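News > Workshops > Nidwood

Nidwood workshop builds its own robot hands, one pair at a time

Posted in: Robots & Tinkering, Local

The shared workshop at Nidwood has spent the winter on a machine that is supposed to tidy a house. So far it has produced two arms that can't yet be in the same room as a cup, a great deal of sawdust from an unrelated project, and a set of hand-held grippers that work better than anyone had budgeted for.

The project is called Benasen, after a name on an old crate that turned up when the members cleared the back store. The name was meant to be temporary. It is now on the door, on the sign-up sheet and on a cake tin, so it will probably outlive the robot.

The idea is simple enough to explain over a fence. A finished robot needs to know how to pick up a sock, or close a cabinet, or put a picture back on a shelf without dropping it. Writing all that down as instructions would take until the members retire, and several of them already have. So a person does the chores instead, holding a pair of grippers shaped like the ones the robot will have, with cameras recording what the hands are up to. Later a computer chews through the recordings and tries to get the hang of it. In this arrangement the computer has the easy job.

The first pair of grippers was made from 3D-printed parts and parts of a barbecue tool. It pinched well and let go badly. The second pair had softer pads and a trigger that needed the grip strength of a rock climber. The third had a wiring fault that made one side believe it was permanently closed, a condition the builders lived with for two weeks on the grounds that the other side was fine.

Version four is the one in use now. It has black rubbery pads, and a white cube with printed square markers on each hand so that the software can work out where the hands are and which way they are pointing. The markers were the most argued-over part of the build. One camp wanted them small and neat. The other camp wanted them large enough to be found by a computer having a bad day, and won.

Funding came to $3000 in all. Of that, $300 was a small grant from the Gittins hardware store, which asked only that the builders stop returning opened packets of screws. Another $300 came from a February sale of surplus tools, a fair number of which were bought by the same members who had donated them. The rest was scraped together from dues and went mostly on cameras, computer storage and the motors for the two arms.

The money did not stretch to a house, so the chores are practiced in a large open room at Zirnness, up the road, where the group has the use of the floor in the evenings. There is furniture to reach into and plenty of space to put things down and lose them.

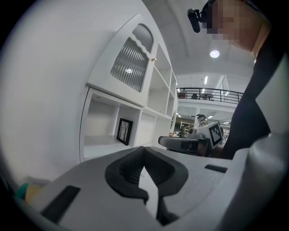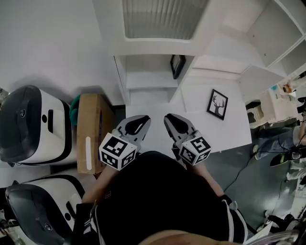
Version four on the floor at Zirnness, with the white shelving.

Learning to use the grippers takes longer than learning to build them, according to the group's notes, which are pinned up next to the kettle and are more candid than most annual reports. Newcomers move too fast. They also forget that they are wearing the equivalent of oven mitts and try to scratch their noses. The advice in the notes is to pretend to be a tired waiter – steady, slow and faintly resentful of the crockery.

There are rules as well. Each chore is done from start to finish without stopping to chat. If something is dropped, it is picked up with the grippers and not with a foot. Talking to the furniture is allowed, as there is no sound on the recordings. An evening's work is reckoned to be 40 clean attempts at a single job, and the group has managed that number exactly once, on a night when the job was moving a sponge from one place to another.

The failures are kept too, in a separate folder. Members say it is the more popular of the two. It includes a long struggle with a dish towel, and an attempt to hang up a coat that ended with the coat being put on.

The arms themselves remain at Nidwood, bolted to a bench that used to belong to the woodturners. The woodturners would like it back and have said so in writing. Both arms can raise, lower and rotate, and one can do all three in the order requested. The other has a habit of drifting gently to the left when left alone, and a rolled-up towel has been placed there to receive it.

What happens next depends on the computer side, where two members have spent over a month getting the recordings from the different cameras to agree on what time it is. The latest word is that they are within a blink of each other, which is good enough for sponges and may not be good enough for cups. Cups are on the list for spring. So are drawers, which everyone is dreading, and a laundry task that has been described in the notes only as "ambitious."

The design files for the version four gripper will be put up for anyone to copy once the trigger drawing has been corrected. The one currently in circulation around the workshop shows the spring on the wrong side, and anyone who builds from it will end up with a gripper that opens when squeezed. One member has done so already and claims to prefer it.

The Nidwood workshop is open to the public from 6 p.m. on club evenings. Visitors may try a spare pair of grippers on a box of wooden blocks by the entrance, and are asked not to feed the arms anything they would like returned. Closed shoes are required in the machine area. Anyone with unwanted plastic cups is invited to bring those along as well, in quantity.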